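Chapter 4
Sorting and the Things We Keep Together

Before you begin
In this chapter you will learn how people put things into groups, why two sensible people can group the same things differently, and how to write a sorting rule that somebody else can follow.

Key words: category, attribute, rule, overlap, leftover

When Glykeria Kalogeropoulos took over the little lending library in Destanville, she inherited 16 shelves and no catalog. The woman before her had carried the whole arrangement in her head for 19 years, and it had worked beautifully as long as she was there to be asked. Cookbooks stood beside gardening books, which seems fair enough, but so did a history of the salt trade and a slim volume about beekeeping, and it took Glykeria most of April to work out that the shelf was meant for anything that might end up on a dinner plate.

I have always been fond of that shelf. It had a rule, you see, and quite a good one once you knew it. The trouble was that the rule had never been written down, so a reader who came in looking for the salt trade went straight to History and walked home without it.

You have probably met the same puzzle in your own kitchen. Where do the birthday candles go? In my house they live with the matches. In my sister's house they live with the cake pans, and every time I visit I open the wrong drawer and have to be rescued. Each of us has picked out one attribute of a candle - that you light it, or that it goes on a cake - and let that attribute decide.

An attribute is anything you can say about an object that might also be said about another one. Color is an attribute. So are size, shape, weight, age, and what the thing is used for. A category is the group you get when you choose an attribute and gather up everything that shares it. Notice that the choosing comes first! The objects themselves don't mind where they go, and a blue mug will sit as happily with other mugs as it will with other blue things.

Mixed collections are the best practice there is, and the more mixed the better. A basket that holds a soccer ball, a toy truck, a toy football and a crushed can will give you more to argue over than a whole drawer of matching spoons.

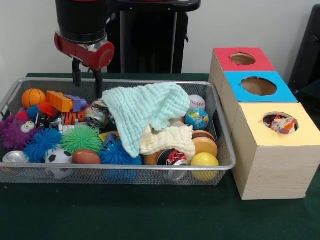 Suppose your first rule is "everything round goes together." You will hardly have started before somebody holds up a football and asks whether it counts. Stay with that question for a while and resist the urge to settle it quickly. Does round mean shaped like a globe, or does it mean having no corners? Either answer can be made to work, but you must pick one and write it down, in words plain enough for a stranger.

Try it yourself
Gather 7 objects from one room of your home. Sort them by a single attribute and write your rule on a slip of paper. Now hide the slip, show a partner the groups, and ask them to guess the rule. Keep any leftovers to one side, as we will need them in Section 4.2.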